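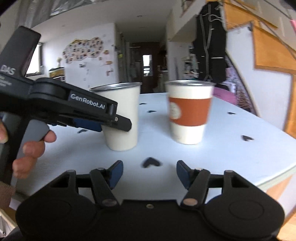 Wynne objected at this point that a label's founder cannot be said to "sign off" on 200 garments a season, and that at Lekier the signature was mostly a rubber stamp kept in a drawer. We coded his remark as dissent – the only one of the day.

Figure 4. Two cups on a tabletop.

4.2 Founder presence and perceived authorship

Shoppers at Gakby and Fluvell were more generous. Of 2,000 survey replies, most credited the founder personally with color and lining, and a few with the buttons. Gebremichael, whose founder retired in the spring, scored highest of all. We return to this awkward result in Section 5, with less confidence than we would like.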